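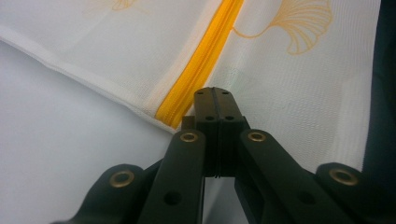 How often should the fingertips on a hand-held gripper be checked?

At the start of every shift, and again after 200 cycles on mesh, netting or any fabric with a zipper. Thin fabric catches on a worn edge long before the wear can be seen.

Products — Grippers — Spare Parts — Care Guides — Contact

July — by Huguette Bouchard

Stumby Hand Gripper, Good Practice for Fabric Work

The Stumby is sold by Simard for recording handling tasks that will later be run on a robot arm. These rules are the ones used in our Veltport workshop, and we ask customers to follow them during the warranty period.

Before starting
Close the fingertips fully and look at the seam. Light showing through at one end means the linkage needs to be reset. Run a thumb along each edge and replace any fingertip that feels rough.

Working near zippers
Grip the fabric tape or the hem, never the coil. Zippers should be closed before the bag or garment is moved. Approach slowly with the tips closed, stop short of the fabric, then open.

Working on mesh
Take up a fold. A single layer slips, and operators tend to squeeze harder to make up for it. Keep grip force at 20 newtons or less.

Breaks
Hand over to a second operator after 14 minutes of continuous use. Jaxon Simard set this limit after trials at Kerkton, where placement errors rose in longer sessions.

Storage
Hang the tool by its handle with the tips closed. Do not oil the pivots — oil transfers to white fabric and does not wash out easily.

Replacement fingertips are sold in pairs, part 165. Orders received by noon on Thursday ship the same day. For fitting questions, ask for Carter Kennedy at the parts desk.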